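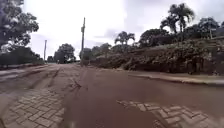
Would a machine not simply treat mud as road and keep going? One reader of the first Paveo summary put it that way in writing, adding that a vehicle that cannot tell paving from sediment should not be sent out after a flood at all. The question is a fair one and is taken up first.

Paveo Surface Estimation: Frequently Asked Questions

Does the method treat mud as road?

No. Paveo assigns each part of the view ahead to one of several surface classes, and paving under sediment is a class of its own. Where mud has thinned and the pattern of the pavers shows through, the method uses those visible patches as anchors. It then estimates how far the same paved surface is likely to extend beneath the covered areas. The estimate is always reported with a confidence value, and a vehicle may be set to stop when that value falls below a chosen limit.

What is the purpose of the work?

Small wheeled vehicles are increasingly considered for inspection and delivery after floods. Most existing road detection methods were developed on clean streets. Prindosell began Paveo to find out whether a vehicle could plan a safe path using a single color view and no prior map.

How are tire tracks used?

Tracks pressed into mud are evidence that the ground carried a load at some earlier time. They are not proof that it will do so again. Paveo therefore gives tracks a limited weight. Long parallel grooves raise the score of the strip they cover, while tracks that are broken by debris receive a smaller increase. Curbs and hedge lines are used separately, to set the outer limits of the roadway.

What data was the method trained on?

The training set contains 2,988 labeled views of flooded and recently drained streets. A further 1,474 views were held back for testing and were not used at any stage of training. Streets in the test set do not appear in the training set. Labels were drawn by hand and checked by a second annotator.

What were the main results?

On the test set, Paveo placed the roadway limits more accurately than the Trelonel baseline, which was trained on the same data. The gain was largest on streets where at least one patch of paving remained exposed. On fully covered streets the two methods performed at nearly the same level, and the project does not claim an advantage there.

Does smooth, glossy mud cause difficulty?

Yes. Glossy areas are the largest single source of error. A shiny surface may be a thin film over firm paving or the top of a deep deposit, and a color view alone does not separate the two cases reliably. The current release marks such areas as uncertain. Depth of mud is not estimated.

Was the method tested on a moving vehicle?

Yes, in a limited trial. The Seok platform completed 12 runs at walking speed over a prepared course of roughly 600 meters. A human operator was able to stop the vehicle at any time. These runs are reported separately from the test set results and should not be read as evidence of readiness for public streets.

May the labels be used by other groups?

The labels may be used for research on request to Prindosell. Commercial use requires a separate agreement. Requests should state the intended use and the name of the institution.

Related items
Seok Platform: Operating Notes
Labeling Guide for Sediment-Covered Surfaces
Trelonel Baseline: Settings and Known Limits
Paveo Release Notes, December

This site uses cookies to remember your settings and to measure page visits. By continuing to use the site, you accept our cookie policy.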